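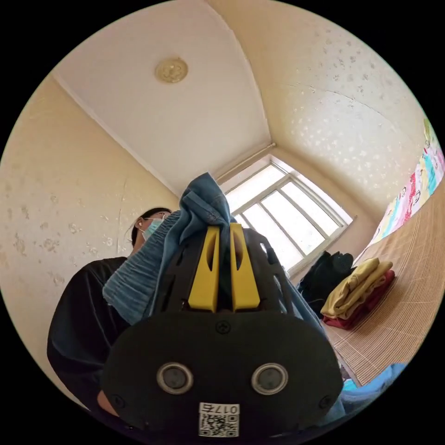
Ho-yin Kao

4th April

The Stedatville charter commission met again last night, and I went, because I have gone to all of them so far and would feel strange stopping now. The subject was the city clerk. Under the current charter the clerk is elected every four years, on the same ballot as the mayor. The draft would make the clerk an appointed position, hired by the council and removable by a two-thirds vote.

I have lived here long enough to have voted for clerk five times. In four of those elections there was only one name. The other time there were two, and I picked the one who had been doing the job, which I think is what most people did.

The elected clerk goes back to the first charter in 1869. One of the commissioners read the original section out loud at the start of the meeting. It is short. It says the clerk shall keep the seal and the books, shall be a resident, and shall post a bond. There is nothing in it about computers, records requests, dog licenses or any of the rest of what the office does today. The reading took a minute or so and then we had a long discussion about whether "the books" includes email.

The case for appointing goes like this. The job has turned into a technical one. The clerk runs the licensing system, answers records requests within the state deadline, prepares the agenda packets and certifies petitions. The only legal qualifications for the elected job are being 18 and living inside the city limits. If the winner turns out to be bad at it, we wait four years. A neighbor of mine who used to work for the county put it more bluntly at the microphone: you wouldn't elect the person who inspects the elevators.

The case for electing is that the clerk certifies petitions, including the ones to recall council members or overturn what the council has done. If the council hires the clerk and can fire the clerk, then the person deciding whether your signatures count works for the people you are collecting signatures against. That came up here in December, with the petition on the Halleo rezoning. It was short by 14 signatures after the clerk's review. The petitioners were angry and said so, but I didn't hear any of them claim she was in the council's pocket, and the fact that she had been elected separately was part of the reason.

I went in leaning toward appointment and came out leaning the other way. I would like to explain how that happened, as I got a couple of emails after my last post asking where I stood.

First, the two-thirds rule. We have seven council members. Two-thirds of seven rounds up to five. On the Halleo vote, the majority was five. So the protection that was supposed to make us comfortable would have been no protection in the one recent case where it might have mattered. Commissioner Chaudhary raised this and suggested six votes instead, plus a public hearing before any removal. The consultant said he would look at what other cities do. He said that about several things.

Second, the pay. The clerk's salary is set by ordinance, and it is low enough that the argument about attracting trained people doesn't hold up very well. An appointed clerk at the same salary would come from the same pool of people we have now. If the council wants to pay more, it can do that without touching the charter. I asked about this during public comment and was told it was a matter for the budget. Fair enough, but then it shouldn't be on the slide as a benefit of the change.

Third, there is a middle option and it got very little time. The petition work could be split off. An appointed clerk could do licenses, minutes and records, and petitions could go to the county elections office, which already has the voter file and checks signatures for the school district. The county would charge us for it. The figure mentioned was $40 an hour for staff time, which for a petition the size of the Halleo one doesn't seem like much. I would want to see it written down.

Turnout at the meeting was better than I expected. The room is the old reading room on the second floor of the Dristavik building, and it gets warm when it's full. Most of the people who spoke wanted to keep the office elected. Several of them said they would never give up a vote on anything, and I understand that, although I also remember that we used to elect a harbor master and I haven't met anyone who misses it.

The current clerk was there and spoke last. She said she would not be running again in any case and that she didn't want the question to be about her. She asked for one thing, that whatever gets adopted include a written transfer period. When she took over, the man before her handed her a ring of keys and left the same afternoon. She found the combination to the vault taped under a drawer. I thought that was the most useful comment of the night, and Commissioner Chaudhary asked the consultant to put a transfer period into the draft under both versions.

A few practical points for people who plan to get involved.

The commission doesn't decide this. It makes a recommendation, the council votes on ballot language, and then it goes to the voters. The council can change the language but has to send something to the ballot if the commission recommends it. I had this wrong in an earlier post and have fixed it there.

The full draft is 51 pages and is available at the clerk's counter and on the city site under Boards, then Charter, then Documents. The section on the clerk is Article IV. The version on the site last night was older than the one handed out in the room, and the removal language is different, so check that yours says two-thirds. If it says "majority," you have the old one.

Written comments go to the same place as records requests. Put "charter" in the subject line. You need to include your street address or they won't be entered.

The next meeting covers council districts, and I expect it to run long. There are two maps. The first leaves the lines mostly alone and the second moves my block, along with everything else south of the rail line, in with the hill neighborhoods. I haven't made up my mind about that one. I'd like to see the population numbers first, and they weren't in the packet. I have asked for them and will post them when they come.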